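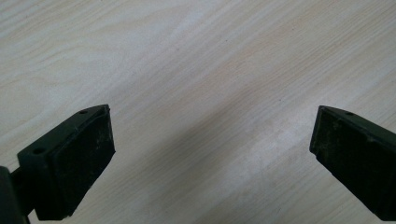
## Pale spot on a light wood-grain table – worn, or just dull?

**andora_knits** – May 2020

Hello all! I've been reading along here for ages and finally have a question of my own. The table is a pale creamy one with fine straight grain, and there's a lighter, almost whitish patch in it that has started to bother me. The top feels smooth and matte everywhere. I tried a damp cloth and then a little Truvano wood soap, and I can't say either changed a thing. Would you oil it, or am I asking for trouble?

**lindsay_lane52**

Oh, please don't oil it yet! My mother's sideboard was veneer and I oiled it every October like a fool, and all I ever got was a sticky top that collected lint. If yours is veneer, the oil has a finish to get through first. Try a soft dry cloth and a bit of patience – and look at it by a window in the morning before you decide anything.

**pinecone92**

I'm going to disagree, kindly. A faded patch won't buff out if the finish has gone thin. A thin coat of clear paste wax, left on overnight, did wonders for my desk in Andham. Test it near a corner where it won't show.
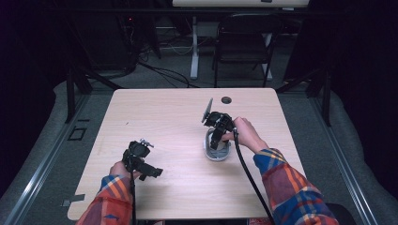 ### Two days later

**andora_knits**

Thank you both, you're so kind to write at such length. The corners are rounded, and there's a little round grommet hole toward the far edge, so I'll test beside that. The gray bowl with the white rim normally lives on this table too, and I do wonder now whether I've been dragging it back and forth over the same place for years.

**lindsay_lane52**

There's your culprit, I'd bet money on it! Glue felt dots under the bowl. Seven of mine came off in one winter, so use the sewn kind if you can find them.

**pinecone92**

Still voting for wax, but yes, felt too.

**andora_knits**

Felt it is, and wax if I get brave. While I have you – the cream-colored ball is next on my list.

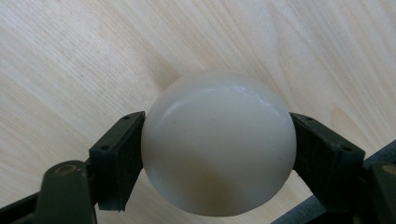

It has a tiny dark speck on one side and I'd love to get it off without spoiling the soft sheen. Warm water and dish soap, do you think, or would a dry eraser be gentler? I'm leaning toward the soap.

**pinecone92**

Soap first, and keep the eraser in the drawer.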